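Local News | Sports & Recreation

Mistevel tennis club gets its courts back in June

The public tennis courts in Mistevel will open again in June, after being closed for two winters. The town signed the contract for the new surface in March 2024, and the work will start when the nights are warm enough for the paint to dry well.

The courts were built next to the old bus station and for many years they were the only ones in town with free entry. Water came in under the surface and made long cracks, first at the net posts and later along the back lines. When a player fell and broke a wrist, the town closed the gate. Since then the members have traveled to Skivness to play, which takes 23 minutes by bus when the bus is on time.

"Our older players stopped coming, and I understand them," said Eustaquio Rosales, who leads the club. "You carry your bag, you wait for the bus in the rain, you play one hour and then you wait again. For a young person this is fine. For me also it became too much." 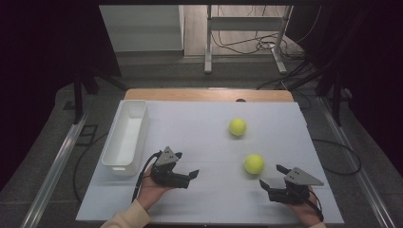

What will change

The firm Drolix will remove the old surface on all 3 courts and put a drain along the side of the parking lot, where the water was coming from. The fence stays, but the gate will be moved to Bisht Street, so that children who come from the school don't need to cross the bus lane. There will be new lights on two of the courts. The third one will stay dark in the evening, because the neighbors on that side asked for it and the town agreed.

The entry stays free in the morning. After five in the afternoon players must reserve an hour, either by telephone or on a paper list at the library desk. The club wanted an online calendar too, but this was taken out of the contract to save money and can be discussed again next year.

The club has now 444 names on its waiting list for lessons, and more than half of them are children. Rosales said that the first groups will be small, with 5 players on each court, and that adults who never held a racket are welcome in the Saturday group. The rackets can be borrowed. Shoes must have flat soles without black rubber – the new surface takes marks easily and the firm will not repair them for free.

Not everybody is happy with the plan. Some residents wrote to the town that the place could be used better for parking, and others asked for a basketball hoop, which was there until the nineties. The town answered that the hoop is possible on the small piece of ground behind the third court, but it has no date for this.

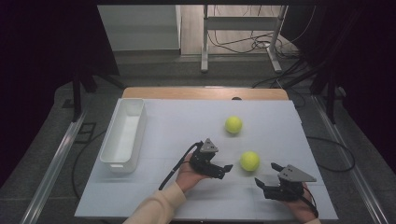

Two tennis balls on a white board.

The contract also pays for new nets and a bench with a roof. Old nets will be given to the school in Skivness, where the club was a guest during the closing. Rosales said he wants to invite the Skivness players for the first weekend – with a small tournament if the weather is good, and only with coffee if it is not.

Names for the lessons can still be added at the library desk. Persons who are already on the list don't need to write again.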